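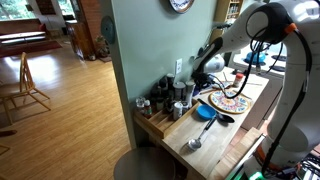

The tenancy of the second-floor flat on Grudia Street ended at noon, and the kitchen was the last room on the list. Yolanda Huanca had allotted it two hours. She worked from a printed form with a column for the item, a column for its condition and a column for where it would go next.

Segundo Rengifo read the form upside down from the other side of the counter.

"Spice tray," he said. "Wood. Condition fair."

"Fair or good?"

"There is a cumin smell that will not come out. Fair."

She wrote fair. The tray had slanted compartments and had stood against the green wall, near the outlet, for the full term of the lease. Their mother had set it there on the first afternoon, before there was a bed. She had put the jars in by height and then by use, and after a month by no system either of them could work out. Segundo had once proposed labels. The proposal was declined.

"Destination?"

"You take it."

"I have a rack."

"Then I take it."

Yolanda left the column blank and moved down a line.

The ladle was steel with a black handle. Condition good. It had been bought at the Drerken hardware store in November, the year the heating failed, along with a stockpot that had since gone to a cousin. The ladle without the pot was of limited use to Segundo, who lived alone and ate from the pan. Yolanda had three children. The ladle was assigned to Yolanda.

The black serving spoon was assigned to Segundo on the same reasoning, reversed.

The blue bowl took longer. It was small and had no lid, and neither of them could state what it was for. Segundo said salt. Yolanda said it was for the egg, when one egg was being beaten. They had lived in the same flat for 18 years and had apparently seen two different bowls.

"It was never salt," she said. "Salt was in the white jar."

"The white jar was sugar."

She unscrewed the lid, wet a finger and tested it. She wrote something on the form and did not read it aloud.

The plate was on the form as "plate, decorative, yellow rim." It came from Chambi, or from a shop that said it came from Chambi, and had cost 86 in a currency their mother always declined to name. Food was not put on it. When guests were expected it was moved forward on the counter, and when they left it was moved back.

"You should have that one," said Segundo.

"You said that about the tray."

"I said I would take the tray."

"After."

He looked at the clock on the wall, which had been wrong since the last power cut. By his watch they had used roughly 80 minutes. He pulled a sheet of newspaper from the stack, laid the plate on it face down and folded the corners in, one over the next, as she used to do with bread.

"Write my name for the bowl," he said. "Write yours for the plate."

Yolanda wrote them. In the line for the tray she put both, with a slash between, and signed the bottom of the page.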